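3.2 Collecting the clothing demonstrations

The clothing task was added in the second half of the course, after the cup and drawer tasks had been recorded. Teams of two students each took a pair of hand-held grippers home and recorded in their own rooms, on their own beds, with whatever clothes they had. We set no rules about lighting or bedding. The only fixed points were the start of a recording, with the garment on the bed, and the end, with both grippers lifted clear of it.

In total the class turned in 1265 recordings. Of these, 400 were of jackets and other padded outerwear, which the students rated as the hardest group in the end-of-term survey. A T-shirt can be grasped almost anywhere and still folds flat. A puffer jacket springs back when it is let go, and a grasp on the body of the jacket tends to close on one layer of fabric and leave the lining behind. Most teams settled on taking hold of the cuffs first, one gripper per sleeve, and this became the suggested method in the handout written by Pieter Mabuza for the Culden group (Figure 4). The Dradau group kept its own method, starting at the hem, and its recordings are labeled separately.

Recordings longer than 15 seconds without a grasp were cut. We also removed those in which tracking was lost on either gripper, a common fault when a student turned away from the bed to reach for another garment. Other clothes lying near the garment were left as they were. Nima Amini checked the labels for both groups in December and corrected the sleeve labels, which several teams had given from the wearer's side and others from the viewer's side. All left and right labels in this paper follow the viewer's side.

Training used the same settings as in Section 3.1. The results for the two grasp methods are given in Table 2, and the failures on padded garments are taken up again in Section 5.

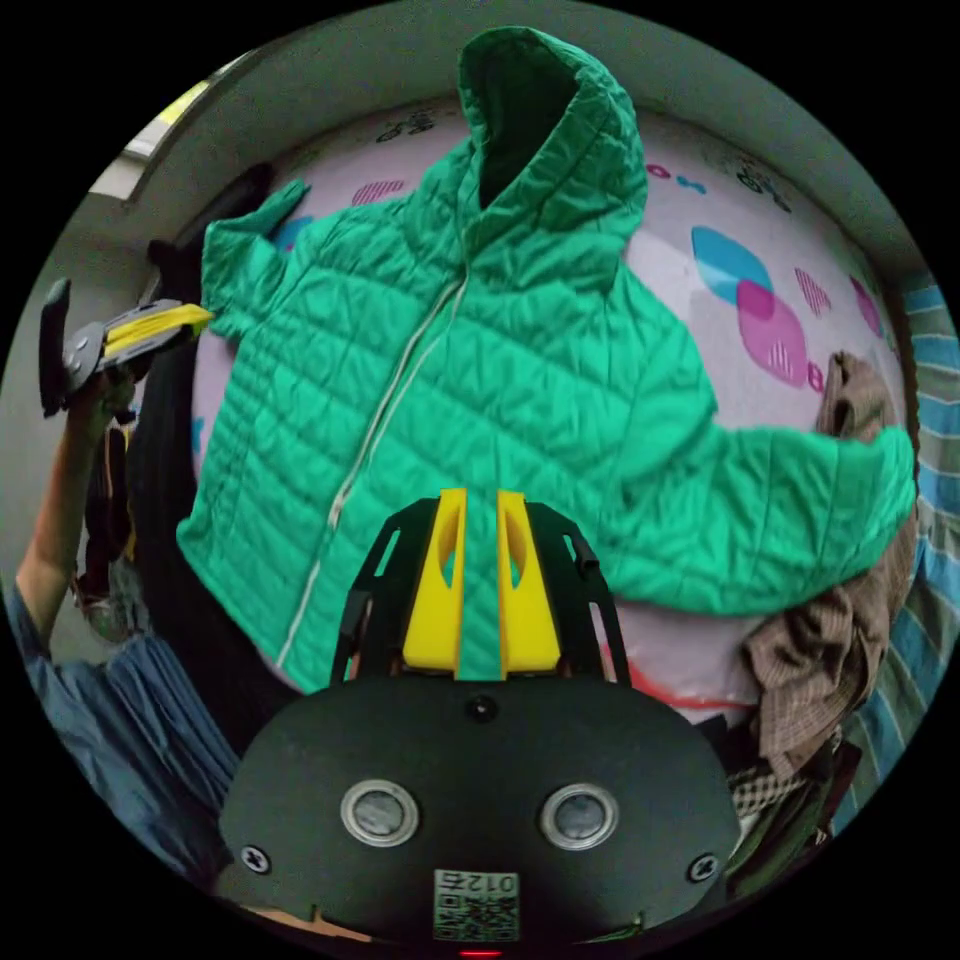
Figure 4. Cuff grasp on a hooded puffer jacket, seen from the second gripper. The sleeve on the viewer's left is raised; the other lies across the bed.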